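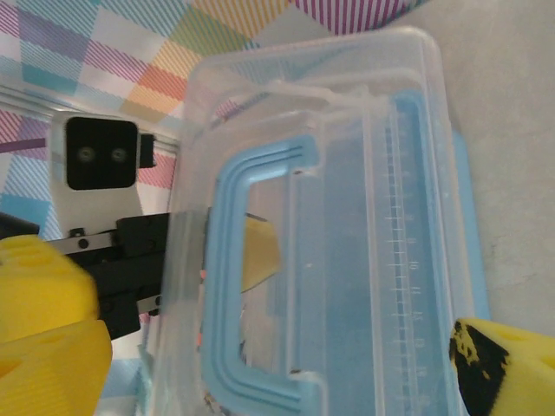
Thirty-three tries at one plastic container

Gondero has been telling anyone who will listen that its new arm will learn kitchen work "the way people do, by practice." I went to the Porard workshop for an afternoon to see the practice. It is a person steering a gripper toward a clear storage container with a light blue handle, over and over, while the software writes everything down.

Concetta Costa was at the controls. She has the job most afternoons, and she is good at it, which is part of my problem. When she lines up the two yellow foam pads on either side of the box she leans a little and holds her breath and makes a tiny correction I couldn't have described if you paid me. The learning system gets the motion and the view from the wrist. It doesn't get the leaning. Maybe it doesn't need to. I asked, and got three different answers from the same room.

The target for the session was 33 examples, each one a grasp and a short lift. Two were thrown out while I was there. One went because Concetta bumped the table, and the other because Serena Martinelli, who checks the recordings, thought the pause before the grasp was too long. I would have kept the long pause. A person who isn't sure where to hold something waits a second, and I'd like a machine near my dishes to have seen that at least once. Serena's view is that hesitation spreads. Feed a system enough dithering and it will dither in front of everything, she told me, and she has a folder of old runs from November that she says proves it. I didn't get to watch the folder.

The choice of object is smarter than I expected. Clear plastic is a pain for cameras, since you see the wall and whatever is behind the wall at the same time. This box is frosted, with a measuring scale molded down the side in numerals so small and faint that I had trouble with them myself. If the system can find the edge of that, fine, I'll be impressed. But you could also end up with a system that finds light blue handles very well and has no idea what a container is. The only way to know is to swap the box, and the swap wasn't on the schedule.

Then there's the tablecloth, a loud diagonal patchwork in pink, teal, orange, purple and the rest. Bohdan Horobets, who set up the station, says busy backgrounds keep the system from leaning on a blank surface. That makes sense as far as it goes. It is still one tablecloth. My guess is that a busy background it sees every day turns into a landmark, and I said so, and he wrote it down, which I took as either agreement or good manners.

The foam on the fingers deserves more attention than it gets. One of the pads had black marks smeared across its face. Foam gets dirty and wears, and an example gathered with a fresh pad may not be the same example as one gathered with a tired pad, even if the label says so. I asked whether pad changes are logged. They are logged "when someone remembers." That phrase should be printed on the side of every data set in the business.

Gondero's press sheet talks about a home product and doesn't mention how many kinds of container went into the practice. Purificación Figueroa, who handles its outreach, promised me the list of objects and the share of throwaways for each. I've asked for it twice now. If it comes, it goes in the next issue in full, good or bad.

Readers who work with this sort of thing: I'd like to hear how you decide which examples to drop, and whether anyone goes back later to check those decisions. Reply to this mailing and say if I can use your name.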